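17/07/2026
By Nabila Tambunan

Home Energy Running Costs: read me first

Welcome, and thank you for stopping by! This is the data card for a small collection of household energy records put together by the Stastgate home costs project. It tells you what we gathered, how we gathered it and where we'd ask you to tread carefully, especially if you plan to work out what a family could save by switching appliances. 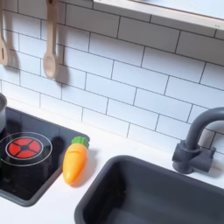
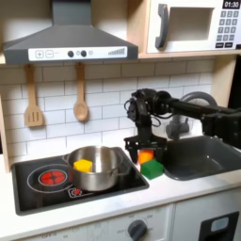

Two kitchen views: tiled backsplash, and range hood with microwave.

What you'll find in the files

There are 3,465 rows in the main file, and each row covers one appliance in one home for one week. We have ovens, kettles, clothes dryers, water heaters and a fair few space heaters (more than we expected, but it was a cold spring in Avska). Every row gives the appliance type, the energy used in kilowatt-hours, the price the household was paying at the time, and whether they were on a flat rate or a cheaper overnight rate.

A second, much smaller file holds the notes people sent us along with their readings. Some are a single word and some go on for a page, and I have to say I loved reading them. Knut Görtz took out names and street addresses before they went in, and left the spelling alone.

How the readings were taken

We lent each home a plug-in meter and asked them to leave it on one appliance for seven days before moving it to the next. Water heaters are wired straight in, so for those we used a clamp meter fitted by an electrician. The 90 homes taking part are split between Avska and the Christodoulou district across the river — mostly apartments, with a handful of older row houses.

Things to watch for

Prices went up in June, partway through the collection, so please use the price in the row and don't apply one figure to everything. Ten of the homes changed plans as well, and those are marked "switched" in the plan column. Blank readings mean the meter was unplugged or forgotten. They do not mean zero! Lefteris Tzanetos has been patiently chasing the gaps and may yet fill a few.

Standing charges are left out entirely. If you want to compare against a real bill, you'll need to add them back in yourself.

Using and sharing

You're free to use the files for study, teaching or reporting, and we only ask that you credit Stastgate and mention the version you worked from. Corrections are very welcome — send them to Prodromos Gkikas, who looks after the files, and do include the row number if you can.

We use cookies to remember your settings. Accept / Manage choices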